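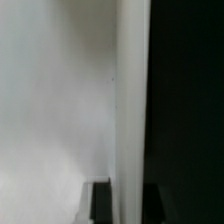 February 25, 2019
From: Eun-seong Ok

Ezequiel Echevarría wrote:
> Is the Cellham cube task still on for club?

Yes, and it's so much fun! Cubes go to the tray, two points each. 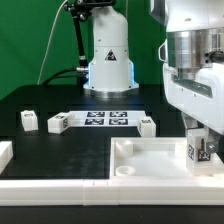

Teams get 7 minutes and 3 tries, so practice your tag reading. I can't wait to see what Elinstead brings!

Next steps
1. Send me your team name. 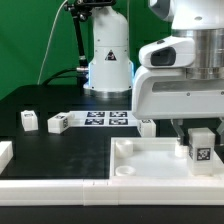 2. Push your code to the Hedegaard folder.

Comments
fungate_fan: We're in!!
Ezequiel: Does a tilted cube count?

Last updated February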